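Jindholm Shared Kitchen
14/04/2022

1/ Residents are advised that the layout of the shared kitchen table has been revised. The new arrangement applies to all households using the room.

2/ The intention is that everyday items stay within reach and go back to the same spot after each meal. Photographs of the table follow.

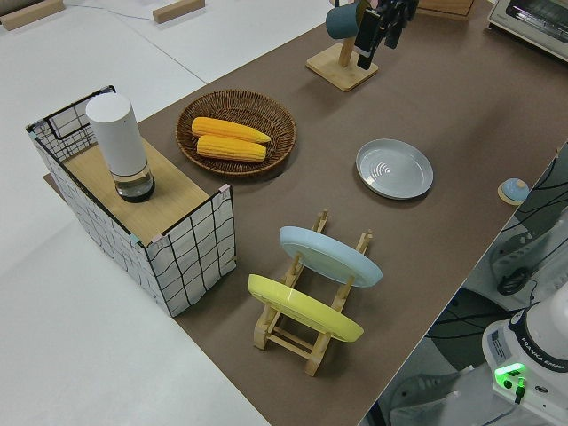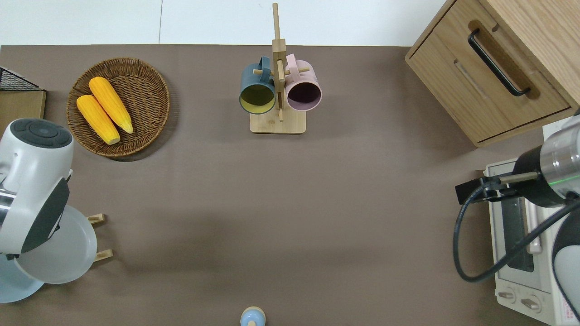
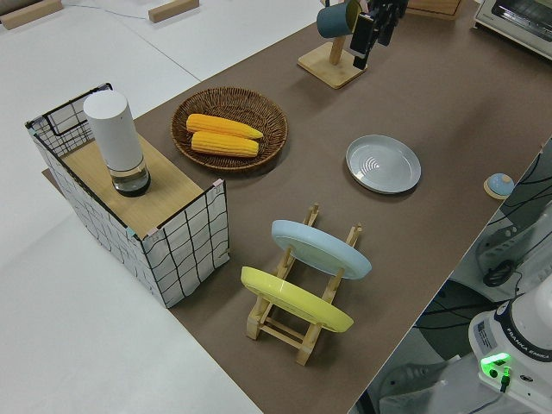 The kitchen table at Jindholm, with corn in the wicker basket.

3/ The round wicker basket is for fresh vegetables only. Corn may be left in it overnight. Bread, keys and post should be kept elsewhere.

4/ Mugs are to be hung on the wooden mug tree by their handles once they have been dried. The teal mug and the pink mug belong to the kitchen and may be used by anyone. Personal mugs should be taken back to your room.

5/ Plates in daily use are to be placed in the wooden dish rack after washing. The rack is for plates. Pans should be dried by hand and put away at once.

6/ The light wooden board on top of the black-and-white fabric box serves as a small shelf. Please do not place heavy items on it. A board of the same kind was cracked in October and had to be replaced.

7/ Several households have asked whether the tall white container may be moved to the windowsill. It should remain on the board for the time being.

8/ The table is to be cleared of crumbs and wiped down by the last household to eat. Cloths are kept in the cupboard marked Vidden, on the second shelf.

9/ The arrangement was drawn up by Arūnas Sakalauskas following comments from 13 households. We thank all those who wrote to us, including those who asked for a second mug tree. That request is still being considered.

10/ Further comments may be left in the book by the door or sent as a reply to this thread. Replies will be read for the next 20 days. Matters concerning the refrigerator should continue to be raised with the Jaunzems office, room 53.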